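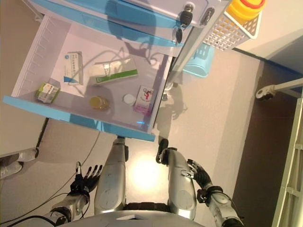 Gunon Challenge team, weekly meeting, Thursday, started 4:40 in the bedside bay. Shewit Alemayehu chairing, Kidus Yilma on minutes (sorry in advance). Last week's minutes taken as read, one fix: it was the wrist cable that got replaced, not the elbow. Main business was the drawer task, so we did that first with everyone standing at the cabinet. Current layout has the medicine cartons and the amber bottle in the pull-out drawer, the bottle lying on its side, and the drawer above shut with the key in its lock. Shewit wants that layout left alone until we've got a full set of runs on it. Agreed.

Drawer task

Rules say the operator gets told the item at the start of the run and not before. We've been cheating a bit by always going for the flat carton with the green band. Has to stop. Kidus to write item names on slips, drawn from a cup each run.

Discussion on whether small round things (bottle cap) count as an item. Rulebook says "any packaged medicine or container". Aidan thinks a cap on its own is neither. Priya thinks the judges will throw it in to be mean. Left it that we practise it but don't score it. Shewit to email Gunon organisers for a ruling.

Long argument about approach height. Leaning over the drawer gives a good view but then the arms' shadows land right on the things we're trying to pick. Vision group say the segmentation falls over when a shadow crosses white on white. Options raised:
- move the lamp
- train on more shadowed images
- come in from the side, one arm only
Lamp is out, we can't control lighting at the venue. Going with more training images, vision group wants 800 labelled before they retrain. Labelling roster going up on the door, put your name down or you'll be put down.
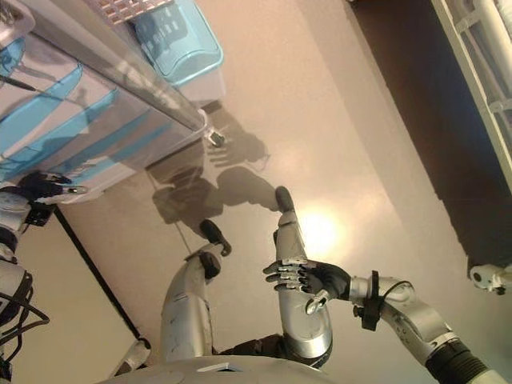

Second unit, the clear drawers with the blue stripes, is on a caster and rolls when pushed. Question was whether to chock it. Shewit: rules don't let us touch the furniture on the day so no chocks in practice either. Means the left hand has to brace while the right pulls, and we don't have a working brace behaviour. Priya has half of one. She'll bring it next week, even if it's ugly. Noor to help with the force limits.

Also, someone closed the striped unit with a screwdriver still in it. Please dont.

Hands

Left hand ok. Right hand had 3 finger faults in the last session, all the same joint error, all cleared on power cycle. Aidan swapped the connector at the wrist and hasn't seen it since but says two short sessions isn't proof. Keep logging. If you get the fault write down what the hand was doing, not just "fault again".

Sleeves: keep or ditch. For: cables underneath don't snag on basket hooks and bed rail. Against: hem slides down over the knuckles when the arm points at the floor and the wrist camera ends up looking at fabric. Vote taken, 9 for keeping, rest against or eating. Noor to sew an elastic into the hem and we look again after that.
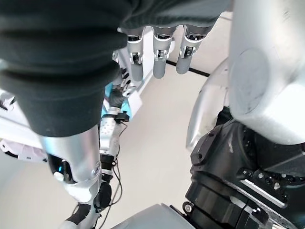
Right hand, fingers down, cover on.

Kidus asked if the dark fabric could be swapped for something lighter in colour, as the wrist camera exposure gets pulled about when half the view is charcoal. Nobody had fabric. Noor will look at home. In the meantime vision group to try fixed exposure, which they'd wanted anyhow.

Cable management came up again. Loose cable on the floor and hanging off the arms is a safety item on the Gunon checklist and we'd lose marks for it today. Velcro ties are in the second tub. Aidan to do the left side, Kidus the right, before next session. Whoever runs the robot after that is responsible for leaving it as found.

Operator training

Two new operators want to start, both Year 10. Both have done the induction. Shewit's view: pair them with someone for the first month, e-stop in the other person's hand. Agreed. No free driving near the bed rail until signed off.

Reminder that practice runs start with the spotter saying "clear" out loud. We got slack on this.

Plavby

The simulator build (Plavby) is behind the real setup. Still has the old cabinet with the handle on the wrong side. Priya's brother offered to remodel it over the holidays, accepted with thanks. Until then don't use Plavby results to argue about grasp angles. 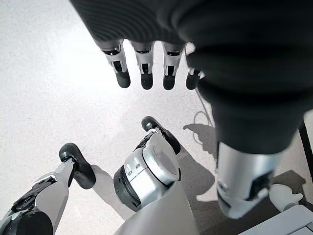 Money and parts

Mondano quote came back for replacement fingertips, $40 each. Shewit says order a pair now and leave the rest until we know how fast they wear. Carried. Mondano also do a softer rubber but no price yet, Aidan chasing.

Beyene Hall confirmed for the parents' demo in December. Need to know if the doors are wide enough for the cabinet. Noor will measure.

Actions
Shewit: email Gunon re bottle cap, order fingertips
Kidus: item slips, right side cable ties, labelling roster
Aidan: left side cable ties, keep fault log, softer rubber price
Priya: brace behaviour
Noor: hem elastic, lighter fabric, measure Beyene doors, force limits with Priya
Vision group: fixed exposure, retrain when images are in

Other business

Bench vice is loose. Someone has the good hex driver set, please return it, no questions.

Closed 5:50. Next meeting same day and time, bring the laptop chargers back.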